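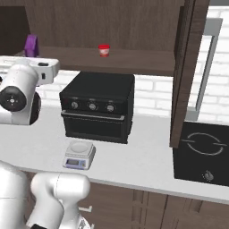 Render con la balda de madera

Foro Madera y Casa > Acabados > Aceite Jirnalon para encimera y baldas, ¿alguien lo ha usado de verdad?

virutero_norte
Mensajes: 58

Buenas. Llevo semanas dándole vueltas al acabado de la encimera y las baldas de la cocina y en la tienda de Magaña me quieren vender el Jirnalon sí o sí. Según el dependiente es una sola mano, no amarillea, aguanta vinagre, café, vino y lo que le eches, y encima es "natural". 47 euros el bote pequeño.

A mí cuando algo hace tantas cosas a la vez me entra la risa. He leído la etiqueta dos veces y no pone qué lleva, solo "aceites vegetales seleccionados y ceras". El linaza de toda la vida también es un aceite vegetal y cuesta una miseria.

La madera es roble, tablero alistonado de Avomwood, sin tratar. ¿Alguien lo ha puesto y ha pasado más de un invierno con él? Opiniones de gente que lo dio la semana pasada no me sirven mucho.

Re: Aceite Jirnalon para encimera y baldas
lamadrona

Lo tengo en la encimera desde hace dos años y contenta. Cocino a diario y tengo un crío que pinta encima de todo. Las manchas de agua salen con un trapo. Al lado del fregadero sí que le di una segunda mano al año, eso es verdad.

El precio escuece, pero cunde muchísimo. Con un bote hice la encimera y una mesa auxiliar y todavía me queda un culo.

Re: Aceite Jirnalon para encimera y baldas
serrin_y_cola

A ver, si junto al fregadero hubo que repetir al año, ya no es "una sola mano". No lo digo por ti, lo digo por la etiqueta.

Estos aceites de marca son casi todos lo mismo: aceite secante, algo de cera dura y un secante para que no tarde una vida en curar. Algunos son buenos. Lo que pagas de más es la lata bonita. Yo uso tung puro rebajado a la primera mano y sin rebajar a las siguientes. Tarda, sí. Cuento 30 días hasta que me fío de poner una taza caliente encima.

Y ojo con el linaza crudo en cocina, que se queda pegajoso y coge toda la porquería.

Re: Aceite Jirnalon para encimera y baldas
virutero_norte

Lo de los 30 días en una cocina que se usa lo veo complicado. ¿Dónde pones la cafetera mientras?

Re: Aceite Jirnalon para encimera y baldas
serrin_y_cola

En el comedor, como hizo mi suegra toda la vida cada vez que había obra.

Re: Aceite Jirnalon para encimera y baldas
tarugo77

Pues yo no estoy nada de acuerdo con lo de que son todos lo mismo. He probado el Jananine y el Jirnalon en el mismo tablero, mitad y mitad, y no tienen nada que ver. El Jananine te deja una película que con la uña la levantas. El otro se mete dentro y no queda nada encima. Quien diga que es la misma receta no ha abierto las dos latas.

Eso sí, lo que no me creo es lo de que no amarillea. En roble amarillea. Menos que otros, pero amarillea.

Re: Aceite Jirnalon para encimera y baldas
serrin_y_cola

¿Lijaste igual las dos mitades? ¿Diste la misma cantidad? ¿Retiraste el sobrante a los mismos minutos? Si un aceite hace película que se levanta con la uña, nueve de cada diez veces es que se quedó exceso sin retirar. Da igual la marca.

Re: Aceite Jirnalon para encimera y baldas
tarugo77

Lijado igual, a 120. Lo de los minutos pues no lo cronometré, no trabajo en un laboratorio.

Re: Aceite Jirnalon para encimera y baldas
serrin_y_cola

Entonces la comparación vale lo que vale.

Re: Aceite Jirnalon para encimera y baldas
gubia_fina

Meto baza con el lijado, que es donde veo más cuento. En el folleto de Jirnalon recomiendan "pulir" hasta grano 2000 para un "tacto sedoso". ¡A 2000! Eso en roble es cerrar el poro y que el aceite resbale. Luego la gente se queja de que a los tres meses la madera está seca, claro, si no ha entrado nada.

120, 150, mojar con un trapo para levantar el pelo, dejar secar y un repaso suave. Yo no subo de 180 en una superficie de trabajo. Si quieres seda te compras una bufanda.

Re: Aceite Jirnalon para encimera y baldas
lamadrona

Yo paré en 150 porque me aburrí, así que igual por eso me ha ido bien jaja

Re: Aceite Jirnalon para encimera y baldas
barnizomatic

Nadie ha dicho lo evidente: barniz al agua mate y a otra cosa. Dos manos, una tarde, y te olvidas. No entiendo la religión esta del aceite.

Re: Aceite Jirnalon para encimera y baldas
gubia_fina

Te olvidas hasta el primer cuchillazo. El día que se pica junto al fregadero y entra agua por debajo, cerco negro y a lijar la pieza entera. Con aceite lijas un palmo y repasas. En las baldas, que no sufren, me parece bien el barniz, no discuto.

Re: Aceite Jirnalon para encimera y baldas
barnizomatic

Corto en tabla, como la gente normal. Mi encimera tiene seis años y ni un cerco.

Re: Aceite Jirnalon para encimera y baldas
virutero_norte

Bueno, voy sacando cosas en claro. Encimera con aceite, el que sea, y baldas ya veremos. Lo que me preocupa ahora es el color. Mi pareja quiere tonos claros apagados, tirando a gris, y el roble aceitado se pone color miel lo mires como lo mires. En Magaña me enseñaron un aceite blanqueado de la misma casa, que por supuesto es más caro, 58 euros, y la muestra que tenían era del tamaño de un posavasos. Con eso no decido yo nada.

La combinación que le gusta es panel claro, gris con algo de beige y la veta muy suave, y los largueros en marrón más oscuro:

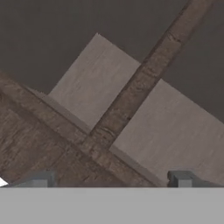

Re: Aceite Jirnalon para encimera y baldas
gubia_fina

El contraste queda bien, pero con aceite blanqueado solo no llegas a ese gris. El pigmento blanco mata el amarillo, no te lo convierte en gris. Tendrías que teñir antes, o meter una lejía de madera, y ahí ya cada tablero reacciona como le da la gana.

Pídele a Avomwood un retal del mismo lote y haz pruebas grandes. Y míralas de noche con la luz de la cocina, que las bombillas cálidas te cambian todo el tono.

Re: Aceite Jirnalon para encimera y baldas
serrin_y_cola

Suscribo lo del retal. Y los aceites con pigmento en zona de trabajo se van gastando a parches, donde más frotas antes se va. Al tiempo tienes un claro junto al fregadero y otro tono en el resto. Para las baldas, perfecto.

Re: Aceite Jirnalon para encimera y baldas
tarugo77

En eso por una vez coincidimos.

Re: Aceite Jirnalon para encimera y baldas
virutero_norte

He llamado a Avomwood. El retal me lo dan, pero hasta el miércoles no abren el almacén. Haré tres franjas: tung, Jirnalon normal y el blanqueado, todas a 150 y retirando el sobrante con reloj, para que no me riñáis. Le dejaré encima café y medio limón toda la noche.

Si el Jirnalon gana lo diré aquí aunque me duela.

Re: Aceite Jirnalon para encimera y baldas
barnizomatic

Pon una cuarta franja con barniz, cobarde.

Re: Aceite Jirnalon para encimera y baldas
lamadrona

Y los trapos con aceite extendidos al aire para secar, nunca hechos una bola en el cubo, que se prenden solos.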